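3.2 Backdrops and the reading of short wall text

The pilot in Assunção left us with a question we were eager to chase: when a phrase is put up on a wall for a classroom, a craft stall or a club night, how much of its legibility comes from the letters and how much from what hangs behind them? Studies of signage have mostly dealt with painted boards and printed vinyl, where the ground is flat and even. Handmade displays are far messier, and to our minds far more interesting. Amoah and Charpentier collected 115 displays across Arard and Grerkach during May, and the variety still delights us. There were paper letters on burlap, felt on curtains, foil on brick, and one long banner stitched onto a tablecloth.

We sorted the displays by ground into 6 groups. Cloth grounds made up the largest group, with 37 displays, and it is this group that the rest of the section deals with.

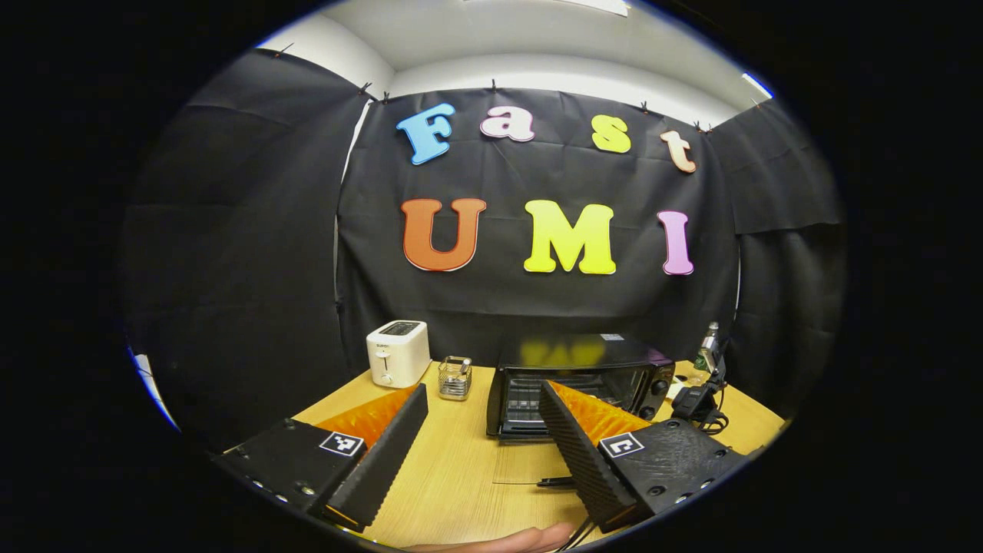 Figure 4. Cut-out letters on a black fabric ground.

Cloth grounds behave in ways that flat boards do not. A sheet hung by its top edge will settle into folds, and each fold catches the room light at its own angle, so that a pale cloth can show a whole range of grays behind a single word. We had expected this to hurt reading speed across the board. It did so for pale and patterned cloth, but dark cloth held up wonderfully well. In Figure 4 the black fabric is creased and hangs from small clips, yet the large, colorful letters of "Fast UMI" have a dark ground to stand against. Readers in the Drarnell sessions handled displays of this type nearly as quickly as flat board — a result that had Lüthi rerunning the analysis twice before she would believe it.

Line breaks were the second surprise. Of the 37 cloth displays, 22 split their text over two or more rows, and readers paused longer at the break when the rows differed in letter size. Color changes between letters had a much smaller effect than we had guessed. Section 3.3 takes up spacing, using the same readers and the same viewing distances.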